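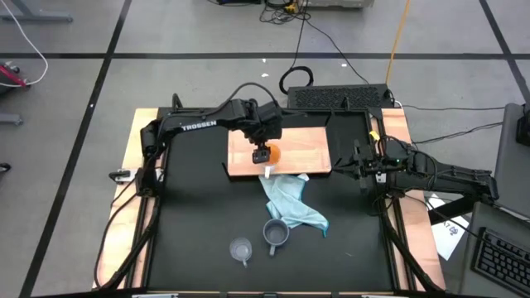
We gave the robotics club the whole of May for the kitchen task, and I thought that would be generous. The brief from Nultano is one paragraph long: a table with some household things on it, two arms, and the arms have to tidy up without anyone touching them. Each team picks its own objects within the rules. Ours are an orange thing on a wooden board, a light blue cloth and two mugs, one grey and one clear glass. The cloth lies crumpled just in front of the board and the mugs are nearer the front edge, so whichever arm goes for the board has to reach in from its side of the table towards the back.

I joined the club in my second year, mostly to get out of the flat in the evenings. I study building services and most of the others are on the computing course. It doesn't matter much. Half of the work is moving things back to where they were and writing down what happened.

We have 128 recorded runs so far. A run is one person driving both arms by hand from start to finish while the computer stores it, and then the program is trained on the lot. Of those, 54 are mine. I would like to say they are the best ones but Grażyna Cieślak, who runs the sessions, went through them and threw out three where I had stopped halfway to think. The program learns the stopping as well. It will reach the middle of the table and wait there for no reason, and when I saw it do that I knew straight away whose run it had come from.

The board is the hard part. The gripper has to come down nearly straight and close on the object without pushing it along the wood. If you are slightly off it skids, and then you are chasing it towards the edge. I found that I did better if I moved quite slowly until I was above it and then didn't hesitate. Others in the club do it the opposite way round and get the same results.

The cloth is easier than I expected. It doesn't need folding, it only has to end up inside a marked area, and a cloth that is dragged counts the same as one that is lifted. The Akbridge team wrote to ask the organisers about this and the answer went to everybody, so thank you to them.

The glass mug I don't like at all. The program often mistakes where its near side is. The grey one gives us hardly any trouble. Someone suggested swapping the glass one for another plain mug, which the rules allow, but you lose points for it and we voted to keep it in.

Our last full test was 51 points. Oksanen, who are the team everyone measures themselves against, are said to be well above that, though I haven't seen a score sheet. The final is at Ovberg and we have to fit everything into one van, including the table, so next week goes on practising taking it apart and putting it back with the arms in the same places. After that I want to do another twenty runs with the glass mug turned different ways.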